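3.2 What people said about old clothes

I talked to 16 people in Sivmont about the clothes they can't throw out, and I went in expecting wedding outfits. What I got was jumpers! Lutfa Selvanayagam kept me for three hours on hoodies alone (I loved every minute).
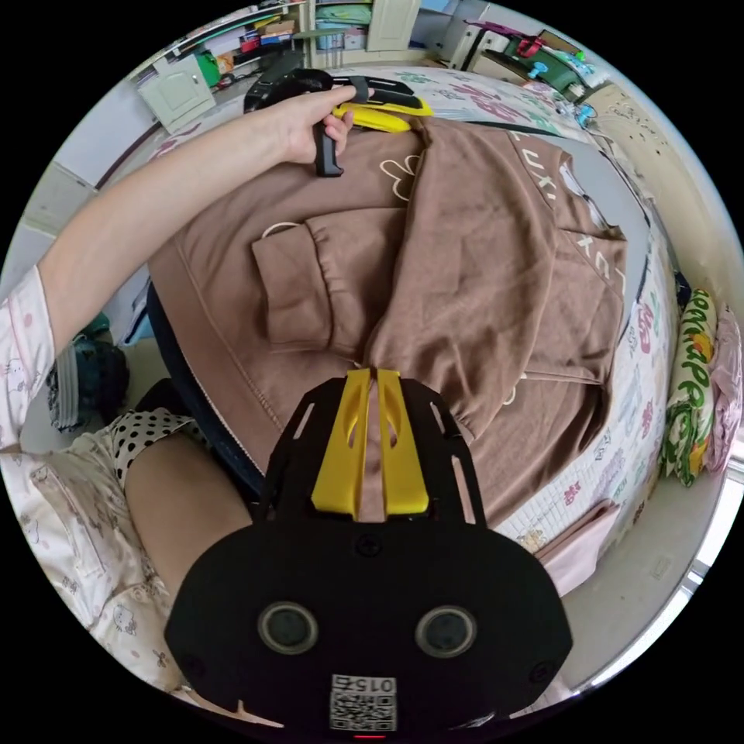 Most people had a rule for letting things go, and most broke it. Kamrul Jayasinghe gives everything ten winters, then quietly starts the count again.

Figure 3. A large piece of brown fabric draped loosely on a bed.

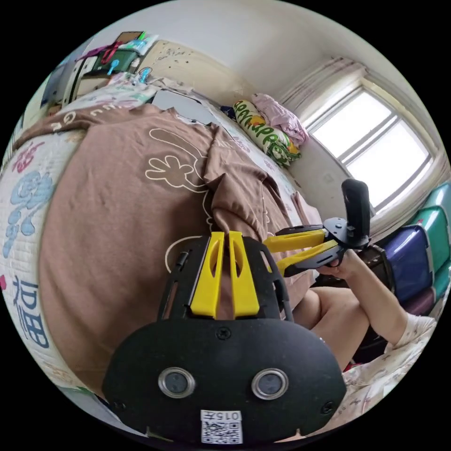
Dauda's earlier survey put this down to thrift, and I can see why, but my lot hardly mentioned money. They talked about softness, and about who had worn the thing before them. I come back to hand-me-downs in 3.4.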